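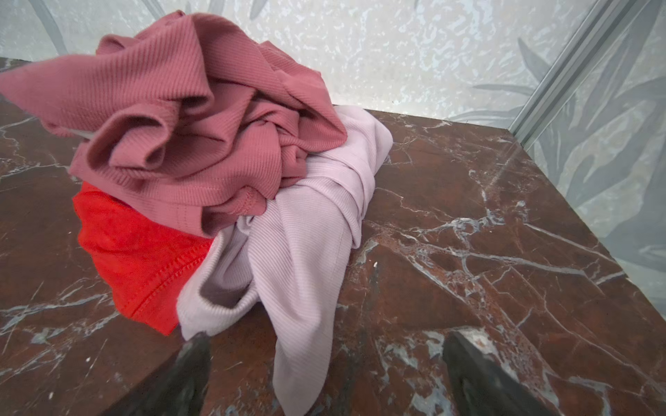 Mélanie Morin asked us at the last check-in to say plainly where the clothes go between the door and the shelf, and she was right to ask, as our June report hurried past it. So I will take my time over it here, and I hope you'll bear with me!

Everything that comes in to the Lemisgate clothing room gets tipped out in small heaps and sorted by hand. In this period we handled 348 pieces, mostly knits and fleece, and a good many of them arrived in the kind of tangle you'd expect from the bottom of a bag: ribbed tops in dusty rose and pale pink wound up with something bright red, sleeves and hems going every which way. Pulling a heap like that apart is slow work (slower than I had promised you, I'm afraid). We had planned on two sorting tables and found we do much better keeping the heaps small and finishing one before starting the next.

Ribbed knits have their own pile now. They stretch if they hang, so they are folded in thirds and stacked, and Huiling Liao has written up the folding steps on a card that sits with each stack. Hems and stitching get looked over at the same time, and anything coming undone goes to the mending basket. Ten pieces were waiting there when I sat down to write this, and Chiyo Okabe has taken six of them home to work on.

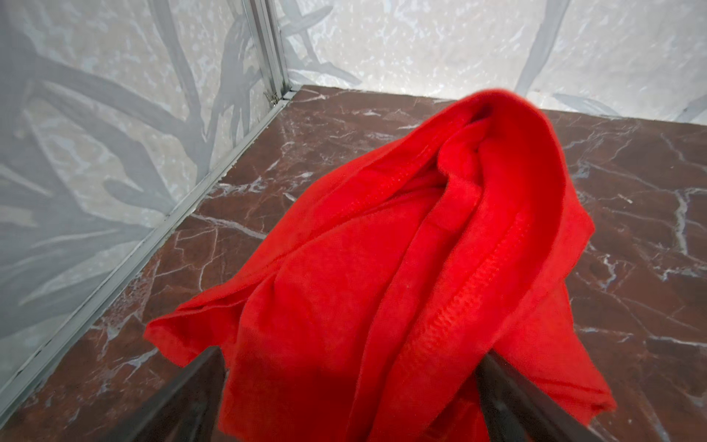
Fleece ought to be sorted by weight before size, Sota Tamura wrote to me after reading the draft of this section, and families looking for winter things would thank us for it. I think he has a point, and we'll try it that way next. Up to now we have gone by size alone, which puts a thin fleece and a good thick one side by side. Fleece bunches up something terrible, too, so we have started shaking each piece out and finding a seam first, then laying it flat from there. It makes for a tidier fold.

As for the money, the shelving came in under the figure we gave you, and we would like your permission to put the difference toward labels and a second mending basket. The bill from Baltbridge is attached. Nahuel Riquelme will send the full accounts separately.

January 10, 2019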